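**Stock Controller (spare parts), Garnard Depot, Lelldale**

Mertens Supply keeps and ships replacement parts for domestic heating and water systems. The Garnard depot holds the slow-moving lines: valves, seals, thermostats, pump heads and fittings for boilers that are out of production but still in use. We are recruiting one stock controller, full time, permanent, to start in September.

The post reports to Ultan Cullinane, Inventory Lead.

## Duties

- Run the cycle count. Every location is counted at least once a quarter, and the A lines once a month.
- Investigate differences between the physical count and the ledger, post the adjustment and record the cause code.
- Maintain reorder points for 214 supplier accounts.
- Book in returns, including part returns and items sent back without paperwork.
- Keep the location file current when stock is moved or a bay is renumbered.
- Produce the month-end valuation and pass it to finance by noon on the second working day.

The ledger is kept in Iso, our in-house stock system. Training takes two weeks and is given on site. Previous knowledge of Iso is not expected, but you should have used some stock or warehouse system in a paid role and be able to explain what a negative balance means and how one arises.

## Requirements

Essential: two years in stock control, stores or purchasing; confident use of spreadsheets, including lookups and pivot tables; accurate written records. You must be able to read a parts diagram and match a superseded number to its current one.

Desirable: experience with heating or plumbing parts; a counterbalance truck licence; some exposure to audit.

The work is split between desk and floor, usually 60/40. Floor work involves standing, climbing fixed steps and lifting up to 17 kg. Safety footwear is provided.

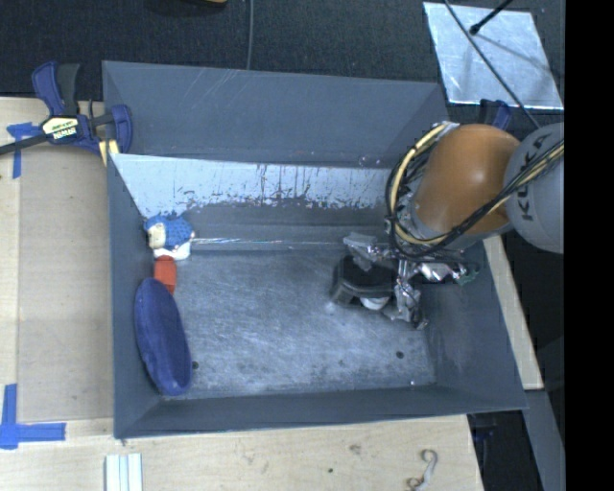
**Is weekend work part of the job?**

Two Saturdays a year, for the full stocktake. Both are paid at time and a half and the dates are given six weeks ahead.

## Terms

Hours are 37.5 a week, 07:30 to 15:30 with a half-hour unpaid break. A later shift, 09:30 to 17:30, can be agreed after probation. Probation is 6 months, with a review at the midpoint.

Pay is on grade 19 of the company scale, entry point according to experience. The scale is sent to all shortlisted candidates. Holiday is 25 days plus bank holidays. The company pension is open from the first day of employment.

The depot is on the Lelldale road, outside the village. The bus stops at the gate but the first one arrives at 07:50, so early-shift staff generally drive or cycle. Parking is free. There is a covered bike rack.

## How to apply

Send a CV and a covering letter of no more than one page to Ultan Cullinane at the Garnard depot, by post or by hand at the front office. State your notice period. Quote the job title in full, as a purchasing post is being advertised at the same time.

Shortlisted candidates will be asked in for a half-day. It consists of an interview and a written exercise in which you reconcile a short count sheet against a ledger extract. A calculator may be used. Travel costs are refunded on production of a receipt.

Applicants who have not been shortlisted will be told by letter.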